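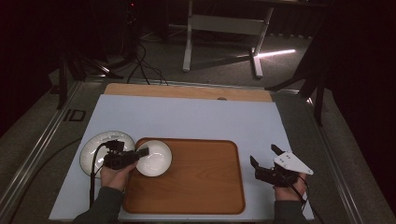 A white bowl on a wooden tray, with a plate to the left.

Parcel theft from shared foyers has become a regular complaint in the Ekia precinct, according to Boris Hoxha, resident liaison officer at Kullico.

"We received 41 reports in May, and most concerned items left at the door for under an hour," Mr Hoxha said. "Posting a neighbour's face online is not a report - it may well harm the wrong person."

Residents are asked to lodge footage with building management. New parcel lockers at Emunby Court will open on Fri 6 August, with four more sites under review.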